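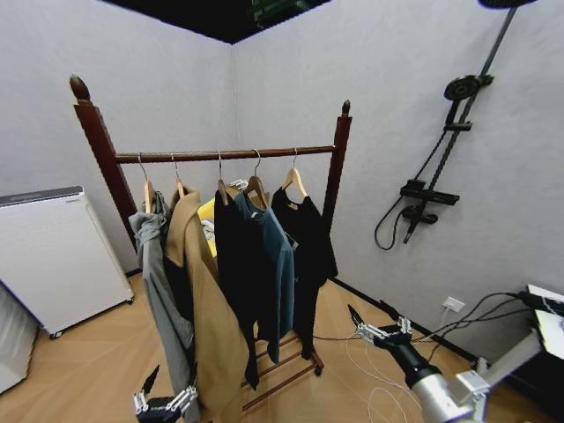

Why were we starting with tomatoes again, someone wanted to know, when the beans were the thing that went wrong last year and we never got to them at the last meeting either? Fair point, so I moved beans to the top and we got going, a little late, with the coffee still dripping.

Meeting notes, Saturday, March 15, 2025

Beans. The pole beans from last season sat in the trays too long and got leggy, and we ended up giving most of them away at the end of the sale. We agreed to start them two weeks later this time and put them in deeper pots. There was a long side conversation about whether you should soak them first (half the room swears by it, I never do) and we left it up to whoever is planting. Please write on the tag which way you did it so we can compare!

Tomatoes. We have seed for everything except the yellow cherry one that people kept asking for at the Pitorgate sale. I'm going to call Brukenel on Monday and see if they still carry it. If they don't, we'll go with the orange kind and put up a sign. Somebody suggested fewer big slicing tomatoes and more small ones for people with balconies, and everyone liked that, me included.

Money. Last spring's sale brought in $1,627, and after soil, pots, tags and the table rental we had $1,212 left to put toward the new cold frames. I had promised to bring the receipts and left them on my kitchen counter, so please take my word for it until next time. I'll scan them over the weekend. We voted to keep prices the same for the herbs and go up fifty cents on the peppers.
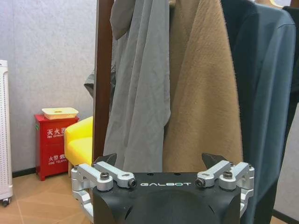
STULTTHORPE COMMUNITY GARDEN - SEEDLING TEAM

Minutes, continued

Soil. The Shenoy mix was good but we ran out with a week of potting left, and the bags from the hardware store were full of sticks. I'd like to order the whole lot in one go this year. One of our newer members has a truck and offered to pick it up (thank you!!). We need a dry spot to stack it. The shed is out until the roof is patched, so it's going under the tarp behind the compost bins and I'll bring some pallets.

Pots. We washed and stacked 1,488 of the small square ones in November, which I know because I was the one with the clicker and my thumb has not forgiven me. The goal for the sale is 1,000 plants, so we don't need to buy any small pots at all. We are short on the gallon size. If you have any sitting in your garage, drop them by the gate, rinsed if you can.

Watering schedule. Last year's sheet had three blank days in a row in April and we lost a tray of basil. New plan - everybody takes one fixed day a week and finds their own swap if they're going away. Tuesday is still open. Morning is better, and please use the soft spray setting, the jet knocks the little ones flat. 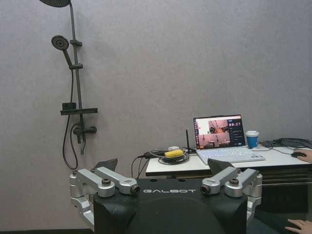
Black shower fixture on the gray wall.

Sale day. We talked about moving it from the Pitorgate lot to the garden itself. I'm for it, the parking is worse but people could see what the plants look like grown up, and we wouldn't have to haul everything across town in the back of six cars. A couple of people worried we'd lose the folks who just wander over from the farmers market. We didn't settle it. I'm going to find out what the lot would cost this year and we'll vote next time.

Odds and ends. The hose by the east gate leaks at the connector again and needs a new washer. The blue wheelbarrow has a flat. Whoever borrowed the heat mat, could you bring it back before the peppers go in, please?

Still to do before we meet again:
Call Brukenel about yellow cherry seed (me)
Get a price for the Pitorgate lot (me)
Order soil
Fill the Tuesday watering slot
Print new tags, bigger letters

We wrapped up a little after noon. Next meeting is the second Saturday of April, same time, and it's my turn to bring the donuts.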